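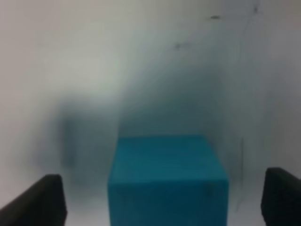 怖いのは判決より、弁護士から届く最初の封筒のほうだ、とAndor Virágは画面越しに言った。封筒が来た日に記事を下げる人を何人も見てきた、下げた記事は裁判の記録にも残らないから外からは見えない、とも。

この発言が今回の調査の出発点になったので最初に置いておく。

フリーランス記者に対する法的な脅しと記事の取り下げについて
中間発表 10/03/2022 のあとに加筆したもの

■ なぜこのテーマか

もともとは海外の記者の拘束事例をまとめるつもりだった。ゼミの中間相談で「資料の要約で終わりそう」と言われ、方針を変更。拘束や暴力は国際的なニュースになりやすい。一方、名誉毀損の内容証明や高額の損害賠償の予告で記事が消えるケースは、そもそも報じられない。消えた記事について書いた記事が少ない。そこを調べたかった。

いわゆるSLAPP(スラップ訴訟、市民参加を妨害するための戦略的訴訟)の先行研究はそれなりにある。ただ多くは実際に提訴された事件を扱っている。私たちが見たいのは提訴の手前、通知が届いてから記事を下げるか下げないかを決めるまでの期間。ここを便宜上「通知期」と呼ぶことにした。この言葉は私たちが勝手につけたもので、一般的な用語ではない。

■ やったこと

アンケートと聞き取り。アンケートは、フリーの書き手が登録している仕事紹介サイトSkilanceの掲示板で募集させてもらった。運営の許可あり。配布は84件、回答は65件。思ったより多かった。掲示板の人たちが別の掲示板に転載してくれようとしたが、回答者の条件がずれるので断った。断り方がそっけなくて、ひとり怒らせてしまった。反省。

質問は選択式が中心で、最後に自由記述。聞いたのは、記事について法的措置をほのめかす連絡を受けたことがあるか、誰から来たか、掲載媒体は味方をしてくれたか、記事はその後どうなったか、など。質問文の初稿では「脅迫」という語を使っていた。これは誘導になるという指摘を受けて「法的措置に言及する連絡」に直した。直す前に試しに答えてもらった人の回答は集計に入れていない。

聞き取りは2人。Virágさんと、名前を出さない条件で話してくれた地方在住の書き手の方(以下、Bさん)。どちらもオンライン。文字起こしはJumodicoを使ったが、法律用語がかなり崩れるので結局ほぼ全部聞き直した。「内容証明」が「内容賞味」になっていた。時間のない人は最初から手で起こしたほうが早いと思う。

■ アンケートから

先に断ると、回答者は自分から答えてくれた人なので、経験のある人に偏っているはず。割合を出して「フリー記者の何割が」と言うのは無理。なので数字での比較はせず、傾向と自由記述を中心に書く。

連絡を送ってくる相手は企業がいちばん目立った。次が個人経営の店や施設、それから地方議員とその後援会。自治体名での通知という回答もあったが、自由記述を読むと正式な通知なのか職員からの電話なのか区別がつかないものが混ざっていた。設問の作り方が悪かった。

媒体の対応は割れた。一緒に弁護士に相談してくれた、という回答がある一方で、「契約書に、紛争時の費用は執筆者負担と書いてあるのを後で知った」という記述が複数。契約書なしで書いていた人もいる。口約束、メールだけ、チャットだけ。この場合どちらが責任を負うのかで通知期のあいだずっと揉めていたという人がいて、相手方への返答どころではなかったらしい。

自由記述からいくつか(本人の許可を得て、表現を少し変えている)。

「直してほしい箇所を聞いても答えがない。全文削除だけを求められた。」

「編集長は大丈夫と言ったが、翌月から発注がなくなった。関係あるかどうかは分からない。」

「弁護士に聞いたら勝てると言われた。勝つまでの生活費の話はしてくれなかった。」

「訂正は出した。自分の間違いだったので。あの連絡は正当だったと思う。」

最後のひとつは大事だと思っている。法的な連絡がぜんぶ不当な圧力というわけではない。書かれた側にも権利があり、間違った記事で仕事を失う人もいる。最初の発表ではここが抜けていて、先生にかなり突っ込まれた。

■ 聞き取りから

Virágさんの話で印象に残ったのは、期限の話。届く通知にはたいてい回答期限が書いてあるが、その期限に法律上の意味があるとは限らない。それでも人は期限を守ろうとする。夜中にひとりで返事を書いてしまい、その文面があとで不利になる。まず返事をしないで、受け取った日付を書き留めて、封筒も捨てない。取材メモと録音の保存場所を確認する。そのうえで相談先を探す。Virágさんは駆け出しの人にはこの順番を伝えているそう。

相談先が少ない、という点は二人とも同じだった。記者の団体に入っていないと窓口が使えないことがあり、フリーは会費の問題で入っていない人が多い、とBさん。Bさんは当時、一般の法律相談に行った。時間が短く、経緯の説明だけで終わったとのこと。結局記事は下げた。理由を聞いたら少し黙ってから、家族の職場の名前が相手の手紙に書いてあった、と。ここは録音を止めてほしいと言われたので、使ってよいと確認できた部分だけ書いている。

Bさんの記事は、地域の介護施設の人員配置に関するものだった。施設名は出さない。下げたあと、同じ問題を別の媒体が扱うまでに一年以上かかったという。その間に記事があれば何か変わったのか。それは調べようがない。

■ 支援の仕組みについて

調べる過程でAwasthi基金の資料を読んだ。フリーの書き手向けに初回の相談費用を立て替える小さな基金で、申請書式が公開されている。書式が短いのがよい。通知のコピー、記事、契約の有無、それだけ。審査基準のほうは公開資料からは読み取れず、問い合わせ中。1月に送った質問にまだ返事がないので、届いたら最終版に足す。

もうひとつ、取り下げられた記事の記録を残す試みとしてWokerがある。記事本文は載せず、いつどの媒体からどういう種類の記事が消えたかだけを記録する。本文を載せないのは運営側が同じ請求を受けないようにするため。中身がわからないので研究には使いにくいが、「消えた」という事実が残るだけでも意味はあると感じた。ただし掲載は本人の申告によるもので、裏取りの手順が書かれていない。書かれた側から見て公平かどうかも疑問が残る。班の中でも意見が分かれて、まとまっていない。

■ 表現の自由の議論とのつながり

自由権規約の第19条は表現の自由を定めていて、情報を求め、受け、伝える自由が含まれる。同じ条文に、他の者の権利や信用の尊重のための制限も書いてある。授業では前半ばかり覚えていたが、今回読み直してみて後半がまさに通知期の問題だと思った。制限は法律で定められ、必要なものでなければならない。では、裁判所を一度も通らずに記事が消えるとき、「必要」かどうかは誰が判断しているのか。実際には送った側と、資金のない書き手との力の差で決まってしまっている。と、言いたいが、私たちのデータだけではここまで言い切れない。仮説として書いておく。

国の義務という観点も入れたかったが時間切れ。民間同士の争いに国がどこまで手続き上の保護を用意すべきか、というところ。反スラップ法のある地域との比較は、英語の文献をまだ2本しか読めていない。最終版まてには増やす。

■ 問題点、残り

・回答者の偏り。上に書いたとおり。
・媒体側に話を聞けていない。編集部への依頼は出したが日程が合わず。
・通知を送る側の弁護士の視点がゼロ。これが一番まずい。
・「取り下げ」に一部修正を含めるかどうかの定義が、アンケートと聞き取りでずれている。集計表の注に書いたけど本文にも書くべきだった。
・匿名の扱い。Bさんには最終稿を提出前に見てもらう約束をしている。忘れないこと。

アンケートの生データは公開しない。自由記述だけで個人が特定できそうなものがかなりあった。集計表は印刷して研究室に置いてあるので、見たい人は班の誰かに声をかけてくださだい。

Virágさんからは、完成したら掲示板の人たちにも読めるようにしてほしいと頼まれている。要約版を一枚で作る予定。担当はまだ決まっていない。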